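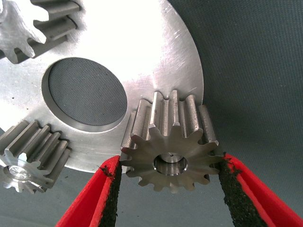 By Hawi Abera
Filed under: Workshop basics
4 comments

How to clean and regrease a small gearbox without losing your mind or your shims

My mother-in-law's apple press has a hand crank, and behind the crank is a gearbox that was last greased by someone with strong opinions and a large trowel. It came to me in January sounding like a coffee grinder full of gravel. If you have something similar, set aside an evening. Then set aside another one.

Before you start

You need a screwdriver that fits, a stiff nylon brush, mineral spirits, rags, and a tube of medium grease. I use Bandus because the hardware store in Zostwood sells it and sells no other kind. Put down an old cloth. Small parts bounce on a bare bench, and they bounce toward the floor drain.

Taking it apart

Mark the housing and the cover with a paint pen so they go back the same way around. Loosen the 4 cover screws a little at a time, working corner to corner. If the cover sticks, tap the side with a rubber mallet. Do not pry at the seam, unless you'd like to learn about making gaskets.

Lift the parts out in order and lay them down in that order. Shims go next to whatever they were touching.

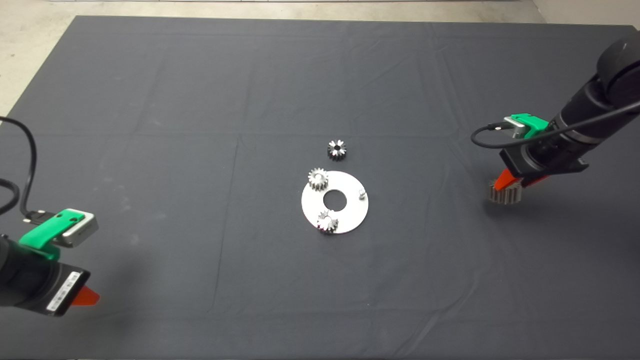

Old grease gets stiff and brown, and the brush will only push it around until the spirits have had time to work. Give it twenty minutes with the windows open. Wipe, repeat, and look at each tooth under a good light. Shiny wear is fine. A chipped tooth means a replacement, and the waiting that goes with it -- mine took until after apple season.

Putting it back

Brush a thin coat of grease on the teeth and a little on each shaft. Turn the crank by hand before the cover goes on. If it binds, check the shims first, then check under your shoe.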